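Print this release | E-mail this release

Drotero opens seaside and snack shop in Vamstead

VAMSTEAD, 2018-03-12 – Drotero, the family company which brings small gifts and foreign biscuits to shops of the region, opens its first own store on Dekker Street this month. The store has two rooms and will employ 3 persons full time.

The front room is for gifts: sea animals such as starfish, soft rubber toys for children, and candies in round containers with colorful lids. Most of the articles cost little, so that a child can pay with pocket money.
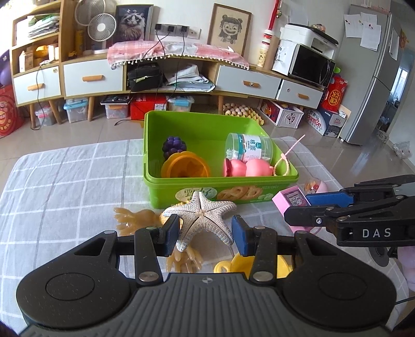 Biscuits from far away

The back room is for food. Drotero has chosen 30 kinds of biscuits and sweets, many of them from Asia, and customers may taste before they buy. Coconut cookies were the favorite at the winter market in December, when the company sold more than 1,000 boxes.
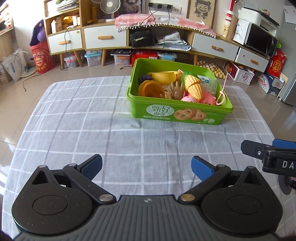

"My mother always put a box of biscuits on the table when guests came, and we children waited until she opened it," said Gualtiero Galli, founder of Drotero. "I want that people in Vamstead can have the same small joy – also on a rainy afternoon."

Mr. Galli started the company at the age of 57, after many years in the shipping office of Zukcombe harbor. He will serve in the store himself every morning. In the afternoon there will be tea.

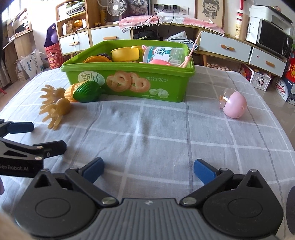 Labels in English, with the list of ingredients, will be put on all foreign goods. Customers with allergies are asked to speak with the staff before tasting. The store cannot accept cards in the first weeks, but a machine is ordered.

Contact: Drotero, Dekker Street, Vamstead

Comments

harborgirl: Is there parking behind the building or only on the street?

Tomas K: We bought the coconut ones in December and they were gone in one evening. Please have enough!

nell_v: Do you ship to Zukcombe?

Print | E-mail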